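Tema 4. El precio de referencia y otras promesas de la etiqueta

Casi todos los manuales repiten que el consumidor compara precios. Conviene dudar. El estudio de Kodby, con 439 hogares, preguntó por lo que la gente recordaba haber pagado, y la memoria es mala testigo.
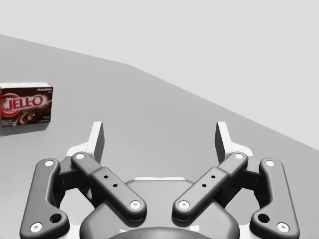 Tampoco convence la tesis de Urnon sobre el «precio justo»: 300 tiques de agosto, de una sola cadena, no dan para tanto. 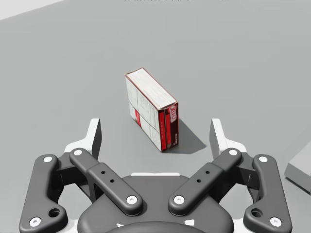 La marca plantea otro problema. Se le atribuye una fidelidad que quizá sea simple costumbre – o falta de alternativas en el estante. Un logotipo en letra cursiva, como el de Jell-O sobre la cara roja de la caja, se reconoce enseguida, pero reconocer no equivale a preferir. Surkley mezcla ambas cosas.

Lectura: Shboul, cap. 4.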